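Thread on the two-arm build, for those who asked. I've been at it on and off since July in the back half of the Skulomen workshop.

**1/** It's a pair of small arms bolted down facing each other across a bench. Printed brackets, hobby-grade servos, black fingers. I call the whole thing Waduden. Sille Kirkegaard did the first set of brackets and I've redone most of them since.

**2/** The aim is modest. Pick up a small printed part with one arm, pass it to the other, put it down in a known place. Once that's steady I want it to load gears onto a shaft for a clock I've been putting off.

**3/** Parts cost so far: £674 for both arms, including the servos I cooked in the first fortnight. I set the current limit too high and left one pushing against the bench while I had lunch.

**4/** Wiring took longer than the mechanics. The cable between wrist and forearm needs enough slack to let the wrist roll, but too much slack and it snags on the bracket screws. I've ended up with a loose loop and a tie at the forearm end only.

**5/** Test piece for now is a blue plastic spur gear. It's small and flat, and awkward to get hold of when it's lying face up, so if the fingers can manage that they can manage most of what I need.

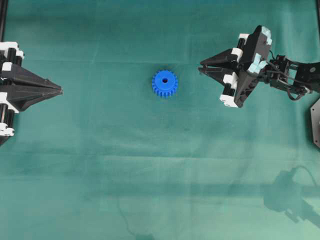
**6/** Calibration next. I jog each arm to the same points on the bench, write down the joint readings and fit the offsets from those. 82 points per arm. The first fit was poor because I'd mixed up two columns in the spreadsheet. Jaxon Ross spotted it from a screenshot.

**7/** Finger closing is still the weak part. The two arms don't shut the same way on the same command. I swapped the servos over and the fault stayed where it was, so it's the linkage or my assembly of it.

**8/** Reprinted the left linkage at 70 per cent infill. Stiffer, and it has less play at the tip. The right one will get the same once the printer is free. Yolanda Cabello has it booked for lamp parts until the end of the week.

**9/** Someone asked about the cloth. It's plain green fabric over the whole work surface. It gives a bit under the fingertips, so a slightly low approach doesn't jam straight into the bench. It does crease, and a crease under a flat part will tilt it. I smooth it out between runs when I remember.

**10/** Software is a Python script, nearly 502 lines, too many of them commented out. One thread per arm and a shared lock so they can't both enter the middle at once. I tried it without the lock one evening and had to print new fingers.

**11/** Ngan-ling Sin asked why I don't use one bigger arm. Mostly bench space, and I wanted to learn how to do a handover. One arm would be easier for the clock job, I agree.

**12/** To do: right linkage, a proper emergency stop in place of the switched socket, strain relief at both bases, and a small tray so finished parts have somewhere to go.

**13/** Files for the brackets are going up once I've fixed the hole spacing on the wrist piece. The current version needs opening out with a drill. If you've already printed the old one, 3 mm bit, go slowly.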